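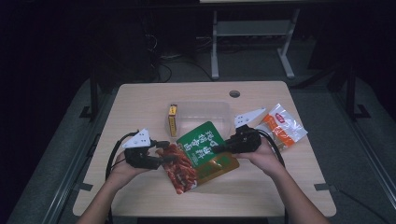
Snack packets and the clear container on the table.

Stikum Snack Table

Welcome to Stikum, our little collection about tidying snacks! It has 248 short clips of packets being sorted at a light wood table, and 129 of them use a clear or frosted plastic container. Shiny wrappers and see-through bags are our favourites - they catch the light differently every time.

Labels are in the original language, with the colour left alone.

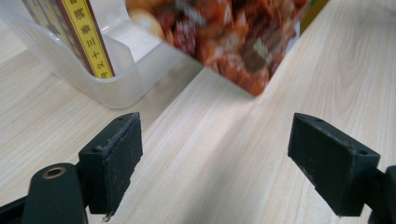 Clips are grouped by container first, then by packet. Ysaline Renaud wrote the notes and Asnakech Negash checked the names, so please send spelling fixes to either of them. Last updated 17th July, and more packets are coming!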